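Petersen Law Opens a Second Office in Liltudton
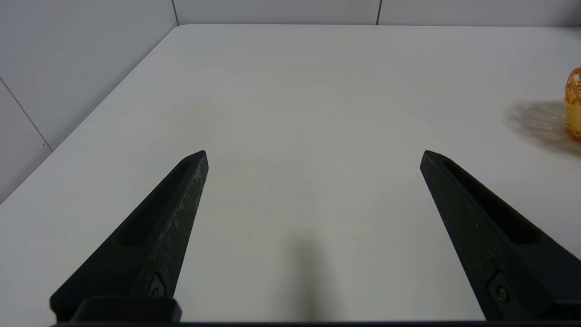 Press Release No. 3 – September

I'm so happy to finally share this one! After years of driving over from Cisstead to see clients, I'm opening a Petersen office right in Liltudton. Hildegard Böttcher is joining me as a partner (she handles wills and probate), and I'll keep on with family law and small business work. First meetings are free for the first 200 people who sign up – evenings too, if you work days. Come by and say hello!

Vasilis Milošević, Attorney, Petersen Law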